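Learning to type properly at my age

So I've been teaching myself to touch type since February, and I have opinions now. Lots of them.

I'd always been a four-finger typist. Two pointer fingers, a middle finger when things got exciting, and my right thumb on the space bar. It got me through college and two office jobs, and I honestly thought I was pretty quick until my friend Zodwa had us all take one of those online tests at her kitchen table. She got a number I won't repeat. I got 33 words a minute, and that was with my eyes glued to the keys the whole time.

So I signed up for a course called Trusia that night (free for the first 3 levels, then they get you) and started over with the home row. A, S, D, F. Over and over, before work, with my coffee going cold next to me. The first week was awful! I got slower at everything. I'd sit down to answer an email and my hands would just freeze up, like I'd forgotten where the letters lived.

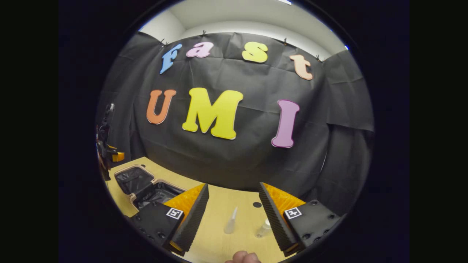

The ring fingers are the worst part. Mine do not want to move on their own, and every W comes out as an E or sometimes as both. Zodwa's husband Gerrit plays piano and he told me to slow way down, even slower than felt reasonable, and only go up a notch when I could do a whole line clean. I hated that advice for about two weeks and then I started getting whole lines clean.

I also stuck a dish towel over my hands for a while so I couldn't peek. Looks ridiculous, highly recommend. My cat kept trying to get under it.

Where am I now? Last time I checked I'd passed my old speed, with fewer typos, and I typed this whole post looking at the screen (okay, except the numbers, I still look down for the numbers, and the parentheses). I've paid for the rest of the course and I'm partway into punctuation. Semicolons are easy, they're right there under your pinky. The apostrophe can go jump in a lake.

If you've got a good drill for the number row, leave it in the comments, please!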